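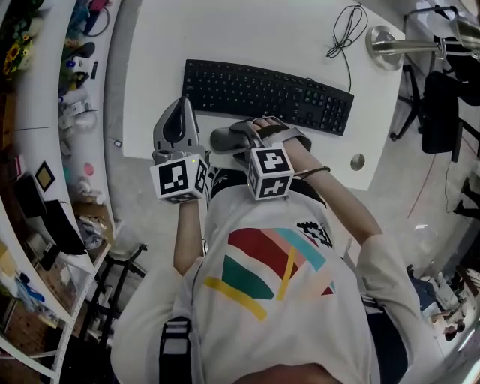

I spent most of July getting a refund on a security deposit. I rented the upstairs of a two-family house on Kamine Street for 4 years, left it clean, and got a letter saying I would be paid back $218 out of $800. Posting how it went in case you're in the same spot.

First, the letter. The management company is called Sostier. Their letter had one line on it: "Cleaning, paint and general repairs, $582." No receipts, no dates, no list of rooms.

I called. The person on the phone was polite and said the decision was final. I asked where the lease says that. She said she would check and call me back. I did not get a call.

My old downstairs neighbor Forough Abbasi went through the same thing with the same company when she moved out. She told me to stop calling and put everything in writing. Best advice I got from anyone.

So I wrote a letter. One page. Date I moved in, date I gave notice, date I handed over the keys, amount of the deposit, amount they kept. Then one request: an itemized list with receipts for each charge.

I left out how I felt about it. The first draft had two paragraphs on the broken porch light and the winter the boiler went out. None of that had anything to do with the deposit, so I cut it.

Look up the rule where you live before you write. Many states give the landlord a set number of days to send an itemized list. The number is different from state to state, and so is what happens if they miss it. Your state attorney general's site or the court's self-help page will usually have it.

Sent it certified mail with a return receipt, and emailed the same page as a PDF. Keep the green card when it comes back. I taped mine to the copy of the letter. 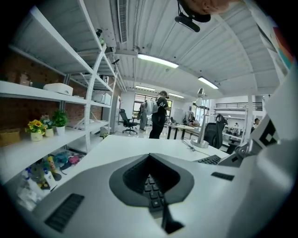

Desk, lamp, shelves by the brick wall.

The list came nine days later. Three items. Carpet cleaning, repainting the front bedroom, and a replacement blind for the kitchen.

Carpet cleaning: the lease said I had to have it done, and I did. I had the receipt from Leclerc, the carpet place by the bus depot. I had forgotten about it until I searched my email for the word "carpet." Search your email.

Paint: the bedroom had not been painted since before I moved in. Small nail holes and faded walls after that long are generally treated as normal wear. I said so in one sentence and attached my move-in checklist, where I had written "scuffs on all walls, front bedroom."

If you are moving into a place this week, fill out that checklist. Write down everything, even if it seems petty. Have them sign it and keep a copy somewhere other than the apartment.

The blind: that was on me. I broke it and didn't replace it. I told them I would accept that charge. It was $40. I think admitting it made the rest of my letter easier to believe, but I can't prove that.

Second letter was shorter than the first. It went through the three items, gave the amount I said they owed me, and said I would file in small claims if I didn't have a check by a certain Thursday.

Ivar Grønli from the tenants' group at the library read it before I sent it. He had me take out the word "illegal" and put in the section number of the state law. He said companies answer faster to a number. Go see if your library has something like that. Ours is free and you don't need an appointment.

I did fill out the small claims form. It's 2 pages. The filing fee was less than I expected and you can ask for it back if you win. I had it ready to drop off and didn't need it.

The check came on the Wednesday. $542 on top of the $218 they had already sent. No note with it. I photographed both sides before I deposited it.

Couple of people asked about cashing the first check. I waited until I'd asked Ivar. Some checks come with wording that says cashing it settles everything. Mine didn't have that. Read the back and the cover letter.

Replies are open. I'm not a lawyer and I only know my own state, but I can send you the letter with my address taken out.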